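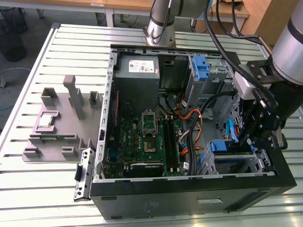 4. Taking the towers apart

4.1 What I wanted from the teardown

I'll admit I went into this part of the study thinking it would be the boring part. The sorting results in the last section were what I really cared about, and the teardown was just how you got to them. Then I spent a winter with old office desktops and changed my mind completely. How a tower comes apart decides what you can save from it, and small choices made years ago by somebody designing a latch turn out to matter a lot more than the age of the machine!

The full set was 379 desktops, all collected through the Herkilham depot and all bound for the same recycler, Figueroa, if we found nothing worth keeping. I didn't pick them. They came in on whatever pallet was next, in whatever shape the last office had left them, and I took them in that order so I wouldn't be tempted to skip the ugly ones (I was tempted).

We used two teardown routines, and I'll call them by the names we used at the bench. Morkar is the older one. You start with the cables, clear everything that loops across the middle of the case, and only then go after the drives and boards. Jundar starts with whatever lets go without a tool, so usually the drives first, and leaves the wiring until it's truly in your way.

Both routines start with the tower on its side and the side panel off, the inside facing up. I can't say enough good things about working this way. Gravity stops being your enemy, a card that's come out of its slot just stays put, and you can look straight down into the drive area instead of peering in with a flashlight between your teeth.

4.2 Drives first or cables first?

My own bet was on Morkar. It just feels tidier, you know? You get rid of the spaghetti and then you can see what you're doing. Celeste Brandão, who ran half of the bench sessions and is far more patient than I am, bet on Jundar, and she was right.

The trouble with doing cables first is that it's hard to know which ones matter. Power leads in these cases often run to several places at once, and a bundle that looks like it's blocking a drive may only be lying next to it. On Morkar days we pulled plugs we didn't need to pull, and we cracked more connector housings doing it. On Jundar days we'd squeeze the latch, slide the caddy up a little, and then deal with the one or two plugs that were holding it back.
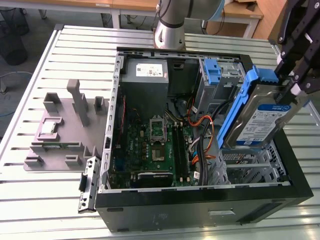

The caddies deserve a few words of their own, and I'm a little in love with them. A hard drive in a plastic caddy can be gripped by the plastic, so you're not pressing on the circuit board underneath, and the drive's label stays readable while you lift. We wrote down the label details at that point, before the drive went anywhere near the bin. Drives that were screwed straight into a cage took longer every time, and they were the ones most likely to go into the bin with no record at all. I have a whole page of notes from one bad Tuesday that just says "which drive was this" over and over.

Time was the other surprise. Once we'd settled into Jundar, we could get through nearly 60 towers in a week without rushing, and our notes were in better shape at the end of it. I wouldn't lean too hard on that number, though. We were getting better at the job the whole time, and I have no clean way of separating the routine from the practice.

4.3 Where to stop

Neither routine says when a tower is done, so we had to make a rule. Mine was simple: stop when everything left in the case is going to the same place. If the processor and memory are out and the board itself isn't worth reselling, there's no point in spending ten more screws on it. Leave the board in the chassis and let the recycler have the lot.

Celeste argued for one exception, the power supply, and after some grumbling I gave in. A working supply is easy to reuse and its label tells you nearly everything a buyer would ask. The catch is that it's tied to every cable in the case, so it comes out last and it comes out slowly. We also left expansion cards in their slots until that final pass, when there was more room for fingers. Figure 4 shows a tower with the processor socket empty and plenty of the other parts still in.

Figure 4. Desktop tower on its side with the panel removed. The processor socket is empty; the power supply, motherboard and an expansion card are in the case, and cables run down the right half of the interior. 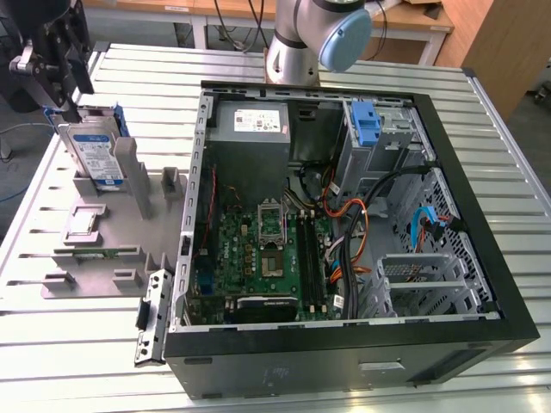 4.4 Things I'd do differently

First, I'd label the bins before the first pallet arrives. We labeled ours in February, well after we'd started, and some of the early metal counts are mixed up with plastic as a result. I've left those towers out of the weight totals but kept them in the timing.

Second, I'd record the cables by where they ended, at the board or at a drive, and skip color altogether. I started out trusting color and got burned. A cable can look like one thing at the plug and vanish into a bundle with three others, and my notes from those first days are close to useless.

And I'd ask the depot to keep the side panels with their towers! Ours came in stacked separately a lot of the time, which made the weights by unit a guessing game. The corrected weights are in the next section, with the mismatched panels listed as their own line.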